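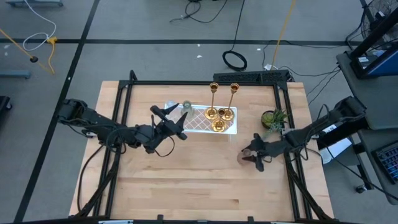
Como se arruma uma bandeja com castiçais de alturas diferentes sem que fique com ar de altar?
Põem-se os altos atrás, os baixos à frente, e tudo o resto (garrafinha, planta, copo) fica para os lados ou mesmo fora da bandeja.

Era esta a pergunta do mês e a resposta curta, para quem lê a lista no telemóvel e desiste ao segundo parágrafo. A resposta longa vem a seguir, porque a Mererid mandou uma mensagem a que não se pode responder em duas linhas, e eu já tentei.

De: Glenys Hopkin
Para: lista Mesa Posta
Assunto: Re: Re: castiçais dourados, bandeja e a questão do copo

Olá a todas e a todos,

Mererid, obrigada pela mensagem. Cito-a por inteiro, com o teu P.S. e tudo, que o P.S. é a melhor parte.

Em 17/1/24, Mererid Mostyn escreveu:
> Caros membros da lista,
>
> Herdei de uma tia quatro castiçais dourados e uma opinião muito firme sobre onde os pôr. Os castiçais couberam numa caixa. A opinião continua a ocupar a sala toda.
>
> A tia dizia que os castiçais vão aos pares, um par em cada ponta da mesa, e que bandejas são para servir chá. Ora eu tenho uma mesa de madeira clara onde jantam quatro pessoas apertadas. Se ponho um par em cada ponta, os de cima comem com a cera no prato e os de baixo também.
>
> Comprei então uma bandeja branca na Dretodar, daquelas com desenho de treliça, e juntei tudo. Ficou uma coisa entre a capela e a montra de loja de casamentos. O meu marido entrou, olhou, e perguntou quem tinha morrido.
>
> As perguntas são estas. Primeiro, os altos vão ao meio ou atrás? Segundo, posso pôr uma garrafinha de vidro na mesma bandeja ou é exagero? Terceiro, a planta suculenta entra ou fica de fora? Tenho uma num vaso escuro e ela não tem outro sítio com luz.
>
> Agradeço respostas práticas. A Eleri já me respondeu em privado que o segredo é "sentir a bandeja". Estive dez minutos a senti-la. Está fria.
>
> Mererid
>
> P.S. Há um copinho de vidro que anda sempre ali pela mesa e que ninguém cá em casa assume. Conta como decoração?

Vamos por ordem, embora a Mererid não a tenha seguido e tenha guardado o copo para o fim, como quem esconde o principal.

Os altos atrás. Isto vale para uma bandeja que se vê sobretudo de um lado, que é o caso de quase todas as mesas encostadas ou meio encostadas a uma parede. Os dois castiçais de haste fina fazem de fundo e os dois baixos, de base larga, ficam juntos à frente. Se a mesa estiver no meio da sala e as pessoas se sentarem a toda a volta, a regra muda: os altos passam para o centro e os baixos dispersam-se. O problema é que então ninguém vê a cara de ninguém por cima dos castiçais, o que em certas famílias se aceita como vantagem.

Não alinhem os quatro. Em fila parecem peças de xadrez à espera de que alguém comece. Os dois altos podem ter entre si um palmo curto, e os baixos metem-se ligeiramente descentrados, um mais chegado do que o outro. Quem tiver tendência para endireitar quadros em casa alheia vai sofrer um bocado. Passa.

A garrafinha pode entrar, sim, desde que seja pequena e transparente. Vai para uma das pontas da bandeja. Eu ponho-a à esquerda porque sou dextra e deito-a abaixo menos vezes, e o Man-lok Liao, que a põe à direita, garante que é pela mesma razão. Não lhe metam água com corante. A Cadi experimentou em maio, com um azul muito bonito, e ainda hoje tem uma toalha com um mapa de um país que não existe. Vazia está muito bem. Com um raminho também, se for um só e curto, que uma folha a pender para cima de uma vela acesa dá um tipo de ambiente que não procuramos.

A planta fica de fora. Ao lado, perto, mas de fora. Uma suculenta com as folhas abertas em leque precisa de espaço para se ver, e dentro da bandeja acaba entalada entre dourados com ar de convidada que não conhece os noivos. À direita da bandeja, sobre a madeira, respira melhor, e o vaso redondo e escuro dá algum peso àquele lado. Isto resolve ao mesmo tempo a questão do brilho: quatro peças douradas sobre branco pedem por perto alguma coisa que não reluza. E, na hora de acender as velas, afastem-na mais um bocado. As suculentas aguentam muito desleixo, cera quente já não.

Quanto ao fundo da bandeja. Houve quem perguntasse, no outro fio, se a treliça branca sobre um fundo rosado não era demasiado com o dourado em cima. A mim parece-me que é precisamente o que salva a coisa. Uma bandeja toda branca, lisa, faz os castiçais parecerem esquecidos num lavatório. O tom rosa acastanhado por baixo do desenho puxa pelo dourado e liga com a mesa clara, e quem não acreditar que ponha um guardanapo branco por cima e compare. Se a vossa for funda, virem a garrafa para o lado de fora, que senão fica a espreitar por cima da borda.

Limpeza, que é a parte que ninguém pediu e que vou dar na mesma. Nas bandejas de treliça a cera entra nos cantinhos e instala-se com direitos adquiridos. Não raspem com faca. Deixem endurecer bem, levantem o grosso com um cartão velho e passem depois um pano com água morna e uma gota de detergente. Nos castiçais, nada de palha-d'aço, por favor. A Eleri Owen tem um que já foi dourado e agora é "antigo", palavra dela, e ficou antigo numa tarde. Se não souberem de que são feitos os vossos, pano macio e paciência, e experimentem primeiro por baixo da base.

Sobre o que comprar: a Mererid encontrou a bandeja na Dretodar, a Cadi Lougher jura pela Amus, e a mim calhou-me a minha num mercado de velharias, onde o vendedor me garantiu que era de 1811. Por baixo tinha um autocolante com código de barras. Levei-a na mesma, que o homem contava aquilo muito bem. Para os castiçais a única recomendação que faço é que as bases dos baixos sejam mesmo largas. Os de base estreita são lindos até passar o gato.

E agora o copo.

Fui ler o arquivo da lista, que já tem mais de 2000 mensagens, e descobri que o tema do copo sem dono aparece com uma regularidade que me preocupa. Está sempre à frente da bandeja, um pouco para a direita, é pequeno, é transparente, e não é de ninguém. A mensagem 264, da própria Eleri, propunha assumi-lo e pôr-lhe uma vela dentro. O Man-lok respondeu na altura que um copo é um copo e que o lugar dele é o armário. Ficaram sem se falar até à troca de bolbos.

A minha posição, que vale o que vale: se o copo for bonito e estiver limpo, pode ficar fora da bandeja, do lado contrário ao da garrafa, e faz par com ela por ser também de vidro. Duas coisas transparentes em lados opostos parecem uma decisão. Uma só, encostada ao canto, parece que alguém foi atender o telefone. Se tiver um resto de leite no fundo, Mererid, não conta como decoração. Conta como loiça.

Resta a tia. Não a contrarie em espírito, que com tias isso nunca compensou. Faça um par em cada ponta no Natal, tire uma fotografia, mande à família, e volte a pôr tudo na bandeja antes da sopa. A minha avó também tinha as suas leis, ditadas em 1982 e nunca revogadas, entre elas a de que as velas não se acendem antes de os convidados se sentarem nem depois de se levantarem, o que deixa uma janela bastante apertada para quem tem fósforos húmidos.

Duas coisas práticas antes de fechar. O encontro deste mês continua marcado para a sala grande da Clallenero e cada pessoa leva a sua bandeja, montada ou por montar. Quem levar velas que as leve sem perfume, por causa do que aconteceu com a baunilha. E quem ficou com o meu cesto de guardanapos da última vez sabe quem é.

A Cadi pede também que deixem de responder à lista inteira só para dizer "concordo". Eu concordo, mas disse-lho em privado.

Um abraço,
Glenys

--
Lista Mesa Posta
Para sair da lista, responda com a palavra SAIR no assunto. Pedidos de castiçais emprestados vão para a Eleri Owen, que os empresta no estado em que estão.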